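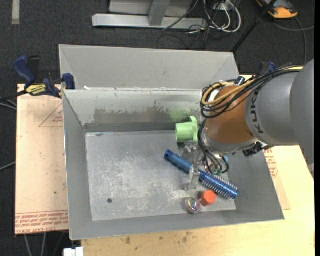
Page 13

Villix Steel Parts Bins

Open-top sheet-metal bins for workshops, stores and packing benches

Villix bins are made for small and medium parts that get picked out by hand many times a day. They are folded from sheet steel and welded at the corners, with a low front edge for easy reach and a high back that stops parts going over when a box is tipped in. The sides slope inwards so that the last few pieces slide down to the floor of the bin instead of sitting against the wall.

The range replaces the older Jacquet pattern, which we supplied until February. Jacquet bins and Villix bins can be used side by side on the same bench, but they do not stack together as the rim is a different width.

Sizes

The bench bin (order code 466) is the one most customers start with. It sits flat on a worktop and needs no fixings. The deep bin (order code 293) has the same footprint with taller walls, and is better for light, bulky items such as pipe fittings, caps and plastic housings. Both are supplied assembled.

Dividers are sold separately and fit either size. They drop in from above and are held by a folded lip at the front and back. Please order dividers at the same time as the bins if you can, so that we can check the fit before they leave us.

Finish

Standard finish is grey. Bins can also be supplied unpainted for customers who have their own paint line. Unpainted bins are lightly oiled before packing and should be wiped out with a dry cloth before use.

The floor of any metal bin will mark with use. Scratches and scuffs do not affect strength and are not covered by the guarantee. If you store polished or painted parts, fit the Grorkov rubber liner, which is cut to size and lies loose on the floor. It lifts out for washing in warm water and washing-up liquid. Do not use solvents on the liner – they will make it swell and it will no longer lie flat.

Care and cleaning

Empty the bin and brush out swarf and dust before wiping down. A damp cloth is enough for most dirt. For grease, use an ordinary workshop degreaser, rinse and dry straight away. Bare patches can be touched up with any metal paint in a matching shade.

Check the rim now and then for burrs, mainly where metal parts are tipped in from a height. A few strokes with a fine file will take them off. Bins with a split corner should be taken out of use.

Guarantee and spares

All Villix bins carry a guarantee of seven years against weld failure in normal indoor use. Liners and dividers are guaranteed for one year. Label holders, liners and dividers are kept in stock as spares.

Ordering and delivery

Order through the Jornora trade counter or by post, giving the order code, finish and quantity. Bins in standard grey are normally sent out within two working days. Unpainted bins are made to order and take longer – please ask for a date before you place the order.

Large orders come on a pallet, so someone will need to be on site with a pallet truck. Smaller orders come boxed by carrier. Any damage in transit should be reported within seven days of delivery, and the packing kept until we have replied.

Prices on the current list apply from 18 March 2022 and do not include VAT or carriage.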